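Fledix Shared Workroom
Minutes of the users' meeting, 16 November 2021

Present: 7 members, a quorum by 2.
Apologies: Caris House, which sent a list of complaints in place of a person.

1. Minutes of the last meeting
Approved after the word "lively" was changed to "long."

2. Power strips
The chair reminded members that the room's outlets were laid out for an age when people owned one lamp. Everyone now brings a strip, and every strip is white. Ownership disputes have taken up part of each meeting since February.

It was agreed that a strip in use on the white board should stay on the white board, with its cable on the same side as the person using it. A motion to define "side" was withdrawn.
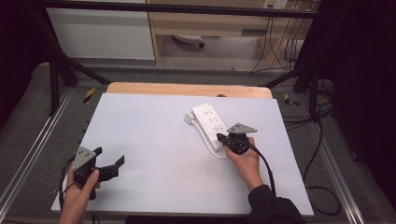 The member from Najafi asked whether cables could be coiled before they are put away. The meeting felt that they could. Whether they would be was held over. Winding the cable tightly around the strip itself was spoken against at some length, and members were asked to use a loose coil and a tie. Ties are in the drawer, or were.

Plugging one strip into another remains banned. The member who asked if this applied on weekends was told yes.

3. Labels
Zandach offered a roll of 60 stickers, left over from a project it did not wish to discuss. Accepted with thanks. Stickers go on the underside, clear of the sockets and the switch. Names should be readable by someone other than the writer.
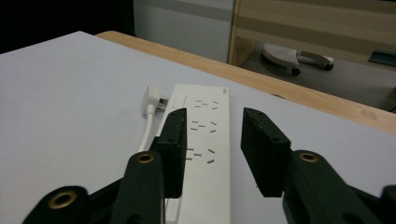 Strips with no sticker by the next meeting will go into the common box, where anyone may use them and anyone may complain about them. The Najafi member asked for it to be noted that the good strip is theirs. Three other members asked for the same thing to be noted.

4. Room fund
The balance stands at $664. A proposal to spend it on more wall outlets was warmly received until the quote was read out. Deferred.

5. Other business
The curtains were raised again, as a topic. No decision.

Actions
Stickers to the drawer: Zandach
Find the ties: all
Reply to Caris House: chair, reluctantly

Meeting closed when the next booking knocked.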